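Is the Seltar handheld gripper kit worth it for a two-person hobby group?

Asked July 25, 2022 in Kits and Hardware
Viewed 242 times

My friend and I have a small arm in the garage and we want to teach it to pick things up by showing it, instead of me typing in waypoints all weekend. I keep coming back to the Seltar kit from Mudari, the one where you hold a gripper in each hand and do the job yourself while it records. Has anyone here used the pair for more than an afternoon? I mostly want to know if they get heavy, if the cables drive you nuts, and if one handheld would do for a start. We have a folding table and a decent laptop, that's it.

Thanks!
garagearm

3 answers

Định Nông
Accepted answer

Yes, get it, and get the pair! I've had mine since January and I still look forward to setting it up, and I can't say that for much else on my bench.

Weight first. They feel like nothing for ten minutes and then your thumbs start to notice. I work sitting down with my forearms close to the table between takes and that helped a lot. My longest day was 242 takes and I was sore the next morning, so don't copy that.

Cables: you get used to them. Run them back along your wrists toward your lap, leave enough slack that you can turn your hand all the way over, and put a bit of soft tape where they leave the sleeve. I wore a thick fleece the first week and it kept snagging, pushing the sleeves up a bit fixed that.

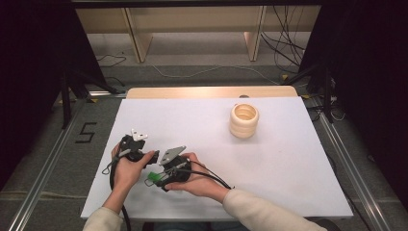
For first tasks, pick one object and stick with it. Something with a round body and an open top is great practice for two hands, one to steady and one to lift or turn. Move it a little between takes so your arm doesn't just learn one spot on the table. And keep the table plain! I started on a patterned cloth and my early takes were pretty much useless, the plain white top made a huge difference.

The software (it's called Ye, good luck searching for it) is simple enough. Start, stop, keep or toss. Naming your takes is clumsy and I wish you could rename a batch. I have 1182 takes saved now and the first 11 are all called "test".

One gripe, the quick start sheet skips calibration almost completely. Do it every time you plug in, even if the light says ready.

Comment from garagearm: This is so helpful, thank you. Did you have to recalibrate when you swapped left and right?
Comment from Định Nông: Yes, both of them. It takes 2 minutes once you know the menu.

Kha Giáp

Agree with most of that, but I'd say start with one handheld if money is tight. You said you have one arm. Two-handed takes are really fun to record and then you have nothing to play them back on! Pick and place, stacking, pouring dry rice, all of that works fine with a single unit. You can add the other later and Ye picks it up as a second device.

I tried the Lornuvetti version before this. Softer grip, lovely trigger, but the cable comes out right where my palm sits and I could never get comfortable. Smaller hands might be OK with it.

Also check your laptop's ports before ordering. Mine dropped takes through a cheap hub until I plugged straight in.

Comment from Định Nông: Good point about the single arm, I missed that in the question.

benchmouse

had one on loan for a weekend, loved it. does anybody know if the finger pads are sold separately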